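We use cookies to remember your settings. Accept | Manage

# Sindham Robotics Club: two-hand gripper recordings

README, last edit 17/06/2020 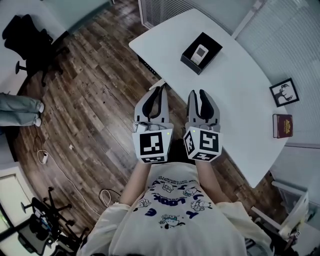
Recordings from the club's spring project, tabletop tasks done with a pair of hand-held grippers. Still adding stuff, expect folders to move.

## Whats in it

- 1,901 episodes, left + right gripper
- 185 of those are flagged "short", skip them for training
- tasks: pick up, hand over left to right, put in box, take out of box
- one text label per episode, typed by whoever was recording

## Layout

episodes/ - one folder each, numbered
labels.csv - episode number, task, flag
calib/ - marker calibration, redo if you swap a block

Gripper poses come from the square markers on the blocks. Cover a marker with your sleeve and the track jumps. Roll sleeves up.

## Running it

Use the Nastix loader, the old Grabner script chokes on anything recorded before January. Run check first, then convert. Convert takes almost 84 minutes on the club laptop so dont start it at the end of a meeting.

## Known problems

- left/right swapped in a few early folders, fix is in labels.csv not in the data
- some episodes start before both grippers are tracked, trim the front
- "put in box" and "take out" labels mixed up somtimes

## To do

- split for the Lindinmont contest (train / test)
- second person to recheck labels
- license file

Questions: post on the club board, not in the issue comments.

© Sindham Robotics Club | Contact | Back to top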